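I'd been eyeing up the Privus overnight balm since November, when half the beauty blogs I read were going on about it, and I finally gave in once my usual night cream ran out. It's £28 for 40 ml, so not pocket money, but it's a fair bit less than the Eynon one I used to buy every winter (and moan about every winter).

First impressions were good! The jar is heavy, the lid screws on properly and there's a little spatula, which I lost almost straight away. The balm itself is thick and a bit waxy until you warm it between your fingers, then it goes to an oil and spreads really easily. A pea-sized blob does my face and neck. I put it on at 10 or so and my pillowcase has survived — just give it a few minutes before you lie down.

My cheeks get tight and flaky in the cold and they've been much calmer after nearly 30 nights of this. The dry patch by my nose is still there, but nothing shifts that. No spots either, and I'm prone to them on my chin.

What I don't love is the smell. It says neroli and I get furniture polish, though it fades quickly. I also wish they did refills like Grirkau do.
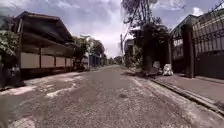 A wide residential street under a cloudy sky

I've worn it in the daytime too, on weekend walks, and it's too shiny under make-up but lovely on a bare face when it's windy. Would I buy it again? Yes, probably in the sales. Four out of five from me, and I'm trying the hand cream next.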